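Stop calling it flying

I spent eleven years fixing helicopters at Skovgate, and I have been in a bad mood since September. That was when the new training plan for the Shirima crews came out and I read it at the kitchen table, twice, with a pencil. Buried near the back is a small table showing what a new pilot must do before joining a front-line squadron. It used to say 375 hours of flying. It still says 375 hours of flying, only now there is a footnote, and the footnote says that hours in the simulator count the same as hours in the air.

I should say straight away that I like simulators. I've had a go in the one at Skovgate (crashed it into a car park, very politely, at walking pace) and it is a marvellous bit of kit. You can fail an engine at night over the sea and then stop for a sandwich. You can do it again, and again, until the student's hands know what to do before the brain has caught up. No sane instructor would want to practise half of that for real, and I remember the days when they did, and I remember the state the gearboxes came back in.

So fine, use them. Use them more! But write the hours down in a separate column.

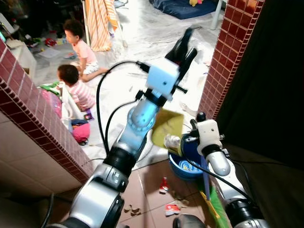 What the box can't teach

People always say "fear" at this point and I suppose they're right, though I never thought fear was the main thing. For me it was the boring stuff. A real Shirima comes out of the hangar with something slightly off about it. The heater only works on the left. There's a vibration at 60 knots that everyone on the line knows about and that isn't in any manual. The weather has gone a funny colour, the fuel truck is late, the loadmaster has a cold and you can't make out half of what he's saying. A young pilot has to stand there in the drizzle and decide whether to go.

The simulator always starts. That's rather the trouble with it. The instructor can put faults in, of course, but the student knows perfectly well that faults are coming, because why else are we all sitting in here at eight in the morning?

Then there are the ground crews, who don't get a footnote at all. If the aircraft fly less, my old trade practises less. You learn to turn a helicopter round quickly by doing it with people shouting, and you learn to spot a chafed pipe by looking at a great many pipes. I looked at pipes for two years before anyone trusted me to say one was all right. When the flying programme gets thinner, the youngsters in the hangar spend the day on online courses about lifting boxes, and after a while the good ones leave to go and work for an airline. 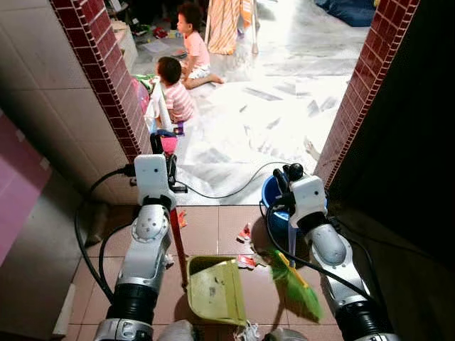 The money argument gets wheeled out next, and I do take it seriously, as I pay for all this too. Mattes Sauerland, who ran training on the old Bunari transports and has been arguing with me by email for months, thinks I'm being sentimental. His point is that the Bunari crews went over to mostly simulator work years ago and the sky did not fall in. True enough. But a Bunari goes from one long runway to another long runway with a cup of tea in the middle (he'll be cross about that). A Shirima goes into a field in the dark with dust coming up past the windows and troops in the back who would quite like to get out. I don't think you can borrow the sums from one and use them for the other.

He also says I can't prove any harm, and there he has me. I can't. The accident figures are good and I hope they stay good. What bothers me is that if they do get worse we won't be able to see why, as the logbooks will say everybody had the full 375 and nobody will know how much of it was spent in a building.

Exercise Stollen is the place to find out, if anyone wants to. It's the big winter one, 3000 people or so it says on the poster, and it's when new crews get properly tired for the first time. Let the squadrons put down real hours and simulator hours side by side for everyone who turns up, then have the instructors mark them without knowing which is which. If the simulator-heavy crews do just as well I'll buy Mattes his dinner and shut up.

Until then I'd settle for the second column. It costs a bit of ink. I've written to my MP about it and had back a very nice letter on the subject of veterans' railcards.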